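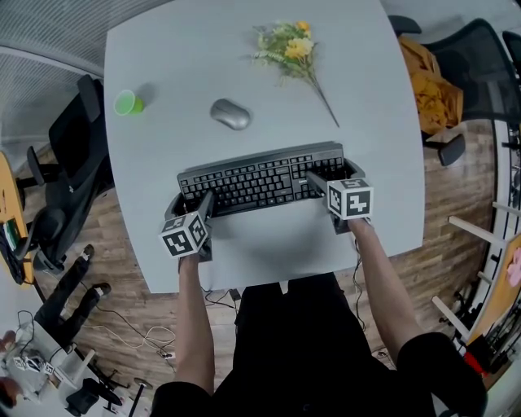 I'm Kalkidan, and I sell napkins. Cloth ones, mostly linen, plus the runners and tablecloths that go with them, and a few odd things like bread basket liners that I keep making because people keep writing to ask for them. The shop is called Emel and it's a two-person business, me and Định Trình, who does the cutting and is much better with a ruler than I am. 

How Emel got going

I grew up in a house where the table got set properly on an ordinary Tuesday. Cloth, napkins, the bread covered. My mother ironed in front of the TV and I was allowed to do the napkins, since you can't really ruin a napkin. When I moved into my first apartment I went looking for something similar and found either paper, or polyester that pushed the soup around your chin, or beautiful linen that cost more than my chairs. So I bought a few yards of fabric at a closing-down sale and hemmed my own (badly, with corners like little fists).

A friend wanted a set. Then her sister wanted a set for a wedding, and that was the first time I had to learn mitered corners properly. I sewed 90 napkins for that wedding on a machine with one working speed. I still have the spare, and the hem wobbles, and I use it for toast.

Định came along a while after that. We'd worked together at a curtain workroom, and he was the one who could look at a bolt and tell you it was going to shrink crooked. I asked him to help me with one big order in November and he never gave back the key.

What we make

Our everyday napkin is the Pidia. It's a midweight linen, already washed so it arrives soft, with a narrow mitered hem and no decoration at all. It comes in sets of 6 and it's the one I'd tell you to start with. You can wash it warm, tumble it low, and fold it while it's still a touch damp if you hate ironing as much as Định does.

Skarard is the heavier one. It has a wide hem and a herringbone weave, and it's made for holiday dinners and people who like a napkin that stays put on a lap. It takes a few washes to loosen up, so please don't judge it on day one. We do a runner in the same cloth, 70 inches long, with the ends left square so it hangs nicely on a table of any shape.

And then there's Văn, which is Định's baby. It's a light cotton and linen mix with a thin stripe down one side, and it was meant to be a summer thing, only it sold all through the winter too and now we just leave it up. It makes a very good liner for a basket of rolls. It's also nice under a cake, or tied around a jar of jam when you're off to somebody's house and you don't want to show up with a gift bag.

How we work

Everything is cut and sewn here, in small batches. When a color is gone it may be a few weeks until it's back, and if the mill sends a slightly different shade we'll say so on the listing and photograph it again. Last year we finished 1,696 napkins, which I know because Định keeps a notebook by the cutting table and gets very stern if you walk past it without writing your pile down.

Offcuts turn into coasters and lavender bags. The tiny scraps go in a sack and a quilter up the road takes them away.

Custom orders

Yes please! Odd table sizes are my favorite emails. Measure the top of the table, tell me how far you'd like the cloth to hang down, and I'll write back with a price and a fabric swatch or two. Round tablecloths take us longer than square ones, and very long ones may need a seam, which I'll always talk over with you first. We can stitch initials on the Pidia and Skarard napkins, but not on the Văn, where the cloth is too light and it puckers.

For weddings and big family dinners, the more notice the better. The weeks before Thanksgiving fill up early, and I'm a soft touch who says yes to too much, so Định is in charge of the calendar now.

If something isn't right

Write to me. If a hem comes undone, send it back and we'll resew it, however long you've had it. Red wine, candle wax and turmeric all have their own paragraph on the care page, and I've personally spilled every one of them in the name of research (well, two of them, and the turmeric was lunch).

Emails get answered on weekdays, usually in the morning before the machines go on. Swatches go out on Fridays.

Kalkidan Teshome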